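Início Sobre Coleções Arquivos Contato

# Grikia: tampas, panelas e onde cada uma vai parar

Um conjunto de dados sobre arrumação de cozinha, com carinho especial pelas frigideiras pequenas.

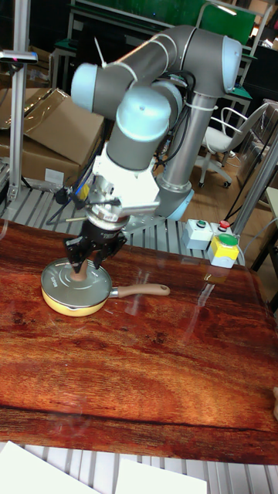
A Grikia nasceu de uma pergunta bem caseira: qual tampa serve em qual panela? Quem cozinha sabe como isso toma tempo, e a gente se divertiu muito mais do que esperava catalogando as respostas! São 1352 registros de tampas colocadas, retiradas, trocadas e guardadas, feitos em Patcombe com peças que foram chegando aos poucos (muita coisa de segunda mão, e ainda bem, porque panela usada tem personalidade).

## O que tem dentro

- 1074 registros com tampa e panela do mesmo jogo
- o restante com combinações improvisadas, que são as nossas preferidas
- 50 peças diferentes, entre tampas, frigideiras, caçarolas e leiteiras
- uma tabela com cor do corpo, cor do cabo, cor do pomo e tipo de borda

A frigideira amarelo-clara aparece bastante. O cabo é marrom-claro e o pomo da tampa puxa para o mesmo tom, então ela virou referência para o campo `combina_cor`. A tampa é verde-acinzentada escura, com borda de metal, e tem umas letrinhas apagadas que não transcrevemos.

## Campos

`peca_id`: código da peça, sem espaços
`tipo`: tampa, frigideira, caçarola, leiteira
`encaixe`: justo, folgado, não serve
`combina_cor`: sim, não, mais ou menos
`obs`: texto livre, em português

O "mais ou menos" ficou depois de uma longa conversa com o Kevin Londoño sobre o que é bege. Ele ganhou. Leiam o campo `obs` com calma, tem coisa ótima ali!

## Problemas conhecidos

- 11 registros estão com `encaixe` vazio; vamos revisar na versão de abril.
- As leiteiras do lote Taipe usam o código antigo (começa com T minúsculo).
- Diâmetro foi medido por fora da borda, menos no lote Odutance, que veio medido por dentro. Convertam antes de comparar os dois.

## Como contribuir

Tem uma tampa órfã em casa? Mande as medidas e as cores! O Kwok-wai Huang cuida das inclusões e responde rápido. Peças sem par também entram, com `encaixe` marcado como "não serve" até aparecer a panela certa.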